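4.2 Working in the bathroom

The student teams moved to the bathroom task once they had passed the kitchen stage. The room is small, with glossy beige tiles, a glass shower enclosure and a toilet, so the arm has little space to turn. Asif Bugti's team recorded 77 runs over 7 sessions, and all pictures in Figure 3 come from the wrist camera.
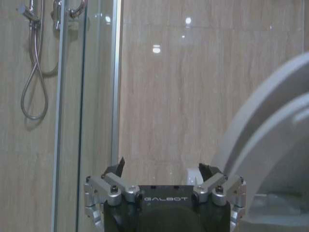
Figure 3a. Gripper open beside the toilet, with the shower hose behind the glass.

Bright spots on the tiles were often marked as objects by the first version of Skorer, our labelling tool. Small metal parts gave similar trouble – the chrome knob on the toilet was one of them.
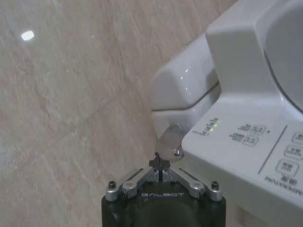 Figure 3b. Fingertips close together, just beneath the chrome knob.

Thin white items against pale walls were harder for the students to label by hand. The cable running down from the wall socket was traced twice, by two students working apart.

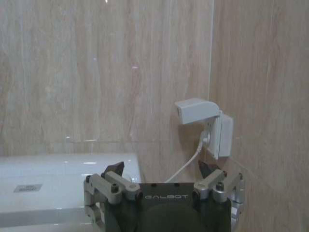
Luver Student Robotics Group, Home Tasks Team

Irfan Siddiqui checked the 2,548 labelled stills and sent 25 back for a second look. Most of these showed the toilet from the side, where hose, seat and bowl are all white and the borders between them are faint. 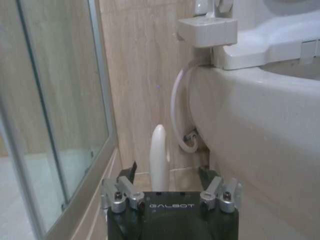

Figure 3c. Approach to the white upright object near the toilet base.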